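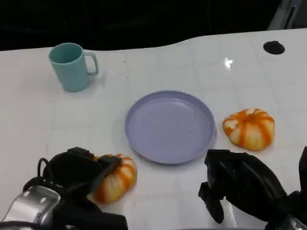
Maite Paredes wrote in January that her plate still sits flat after a year of school lunches, and asked if the mug comes in the same lavender. It doesn't. The mug is sold in pale mint only, and the plate in lavender only.

Gustach Table Set, Item 2916

The set is one mug and one shallow plate for everyday meals, snacks and kids' tables. The plate has a raised rim that keeps peas and crumbs from rolling off. The mug has straight sides and a round loop handle that an adult can get two fingers through. Both pieces are plain, with no print to wear away.

Mug: holds 11 ounces, matte finish, pale mint.
Plate: plastic, lavender, raised rim all around.
Sold as: set of 2 pieces. Single mugs and plates are in the Robles open-stock list.

Care: wash by hand or on the top rack. Do not use in the oven or under a broiler. Coffee and tomato sauce can leave a stain if they sit overnight — a paste of baking soda takes most of it off. 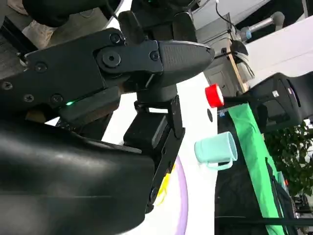
Mint mug on its side, handle down.

The handle is molded in one piece with the body. Mugs do not nest, so allow shelf space for each one. Plates stack, and 5 of them fit in a standard cabinet slot.

Orders of more than 11 sets ship in two cartons. If a piece arrives cracked, keep the carton and write to Hsiu-ying Tse at the order desk with the item number. Replacements go out by ground mail. The small striped pumpkins are table decorations and are not part of the set — see the Saltanine fall page for those.

Share 11 | Comments 5

Contact the order desk | © Gustach | Back to top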